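To: folding-methods list
From: Maite Bustamante
Date: June 24, 2025
Subject: Re: [folding-methods] Labelling grasp quality from hand-held gripper recordings

Fulgencio Cordero wrote:
> Thanks for the summary of the garment work. Two things I could not
> follow. You say you dropped the "good grasp / bad grasp" label and
> replaced it with a distance along the cloth. Distance from what? A
> T-shirt in a heap has no obvious start. And second, you train on
> 1000 demonstrations in one table and 3000 in another, but the text
> only ever mentions one set. Are the 1000 a subset, and if so how
> were they picked?
>
> We are trying to repeat the Plarmont baseline here and would like to
> use the same split if you can share it.
>
> Fulgencio

Fulgencio, all,

Taking the second question first, as it is quick. The 1000 are a subset of the 3000. They were drawn at random within each home, so every home in the large set also appears in the small one. The text should have said so and the next version will. I can share the split as a plain list of episode numbers.

On the distance. You are right that a heap has no start. What we measure is the distance from the grasp point to the nearest edge of the garment, meaning a hem, a cuff or a collar, taken along the fabric and not through the air. If two layers are touching, the point on the top layer and the point on the bottom layer can have very different values even though they are a few millimetres apart. The old label treated them as the same grasp, and we think this is why the Plarmont baseline stalls on anything with sleeves.

The value is filled in by a person afterwards. The annotator steps back from the lift to the moment of contact and marks where the fingertips meet the cloth, then marks the same point on a flat drawing of the garment. 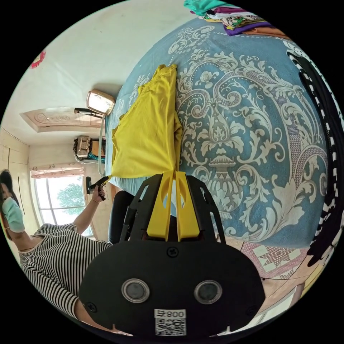 Fingertips on the lower edge of a yellow garment, on the bedspread.

A grasp like that one is easy to mark, with the value at or near zero. The hard ones are in the middle of the body, where the cloth is crumpled and there is no seam in view. For those the annotators may give a range. If the range is wider than a third of the garment we leave the episode out of the distance training, but keep it for the arm motion. In the current release 342 episodes are handled this way. They are marked with an "r" in the last column of the list, so you can put them back in if you want a straight comparison.

Now the result that Grasetti asked about off list, which may be of use to others. We expected the distance label to help most with the first pick. It helped a little there. The bigger change was in the second pick, when the garment has already been lifted and hangs in a twist under its own weight. With the old label the policy tended to go for the thickest part of the hanging cloth. With the new one it goes for an edge more often, and the fold that follows needs fewer corrections.
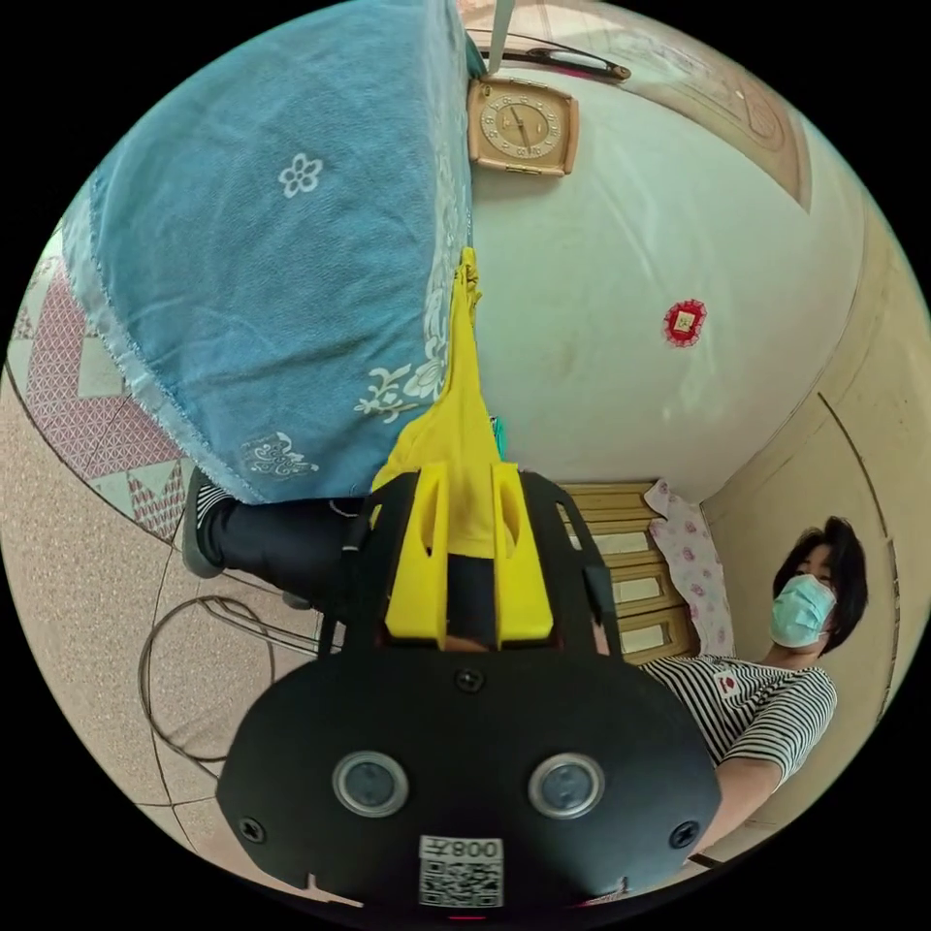

Garment Handling Group, Ornham Laboratory

The gathered strand between the yellow finger mounts is the shape I mean. Once the cloth has drawn in like this there is very little outline left to work from, and a network that has only learned outlines has little to go on. We tried feeding in more history (the last two seconds of wrist video as well as the current view) and this helped both labels, but did not close the gap between them.

Some limits, so that people do not read too much into it. The test was 49 garments, all shirts or T-shirts. We have no trousers and nothing with a lining. All the homes had fairly good daylight. Patterned bedding under a plain garment gave no trouble, but a patterned garment on patterned bedding did, and we have too few of those to put a figure on it. The Bunnag code for the flat drawing also assumes the garment is symmetrical, so it is no good for wrap tops.

If you are repeating the baseline, please check the finger opening before you compare. We found that the logged opening drifts over a long session, and a small error at contact moves the marked point more than you would think. We now close the fingers fully at the start of every tenth episode and reset from there. Recordings from before last October do not have this - they are in the folder called "early" and I would leave them out.

I will put the split and the annotation notes on the group page this week. If the download gives you trouble, write to me directly and I will send them over.

Regards,
Maite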